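Tidlow Facilities Forum
Home Boards Purchasing Waste and Recycling Archive
Search this board Enter keywords Go
Reading time: 4 minutes

Topic: Sorting of paper cups at the Plilletlow site

records_desk_2
The building guidance issued in January 2025 directs staff at Plilletlow to place used paper cups in the mixed paper bin. The guidance used at our other two sites directs them to general waste. I would ask members of this board to state which instruction is correct, as the posters for the kitchens are to be reprinted and I have been asked to supply the wording.

For reference, Plilletlow orders cups in cartons of 474 through Juhász. The cartons carry no disposal instruction that I have been able to find.

northwing_ops
General waste is correct unless the hauler has agreed otherwise in writing. Most paper cups for hot drinks have a thin plastic lining. A mill that handles ordinary office paper may not be equipped to separate that lining from the fiber, and a load with too many cups in it can be downgraded or refused. We had a load refused in November and were charged for it.

m_purchasing
I respectfully disagree with the previous reply as a general rule. Whether a lined cup can be recycled depends on the mill that receives it. Some mills accept lined cups, and the contract for Plilletlow is with Pruvoven, while the north wing is served by a different hauler. A refusal by one hauler does not settle the matter for another.

I would also note that the Plilletlow kitchens stock two kinds of cup. The small cups at the water stations were ordered as unlined. The larger cups beside the coffee machines are lined.

northwing_ops
The distinction is noted. My concern is that staff will not observe it. A person holding a cup over a bin does not know what it was ordered as. If the poster has two rules for two white cups, the result will be one bin with everything in it.

I would further point out that even an unlined cup is of little use to a paper mill once it has coffee or soup in it.

records_desk_2
May I ask whether Pruvoven has confirmed its position? I cannot print wording on the strength of a contract I have not seen.

m_purchasing
The service schedule lists "paper cups, emptied and stacked" under accepted materials for the separate cup collection. It does not list them under mixed paper. On rereading it, I accept that the January guidance is therefore wrong as written, although cups need not go to general waste either. The separate collection requires its own container, and the minimum is 30 pounds per pickup.

greenfloor3
Thirty pounds of empty cups is a very large number of cups. Our floor has 84 people and we would need a long time to reach that weight. Where does the department propose to keep them? The closet beside the elevator is already full of toner boxes.

I would prefer that the question of supply be addressed first. If every employee at Plilletlow were given a mug, the order from Juhász could be reduced to what is needed for visitors.

northwing_ops
Mugs were tried in the north wing. They were left in the sinks. I am not opposed to the proposal, but it should include a plan for washing them.

greenfloor3
There is a dishwasher on every floor at Plilletlow. There is not one in the north wing. I do not believe the two cases are alike.

m_purchasing
The mug proposal would require a separate request, and the board should not hold up the posters for it. A quotation for 238 mugs was obtained last year and has since expired. I can ask for a new one.

records_desk_2
Thank you all. Subject to objection, I propose the following wording for the Plilletlow posters:

"Paper cups do not go in mixed paper. Empty the cup, remove the lid and sleeve, and stack the cup in the cup container on your floor. If your floor has no container, use general waste."

The final sentence may be deleted once the containers have been delivered. The posters for the other sites will remain as they are.

northwing_ops
No objection. I would ask that the word "empty" be set in bold type. I maintain that the containers will be misused, and I request that the matter be reviewed after the first pickup.

m_purchasing
Agreed as to the bold type. I will write to Pruvoven about delivery of the containers and post the reply in this topic.
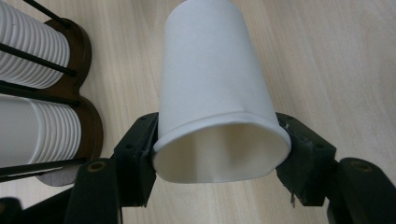 The request for a new mug quotation will go out separately, and greenfloor3 will be copied on it.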